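Plindholm Rainfall Notes

Daily rain gauge readings from 17 gardens and allotments, kept by Shahab Karimi and Manouchehr Jafarzadeh. Last updated 2 February 2023.

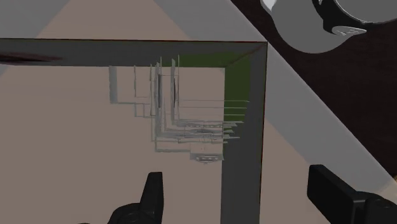 What time of day are the readings taken?

Each gauge is read at 8 in the morning, and the amount is entered against the day before.

Files

rain.csv has one row per gauge per day. Columns are gauge, date, mm and note. Blank mm means no reading was taken. Zero means the gauge was checked and found dry.

gauges.csv lists the height above sea level and the type of funnel.

Known problems

Gauge 12 was moved in August after a hedge grew over it. Treat the two halves as separate records. Snow was melted before measuring, but two keepers forgot and left it out. Those days are marked "snow" in the note column.

Use

Free to copy and change. Please name the Plindholm notes if you publish anything from them.

Related items
Ilow river levels
Mahmoudi frost diary
Plindholm wind notes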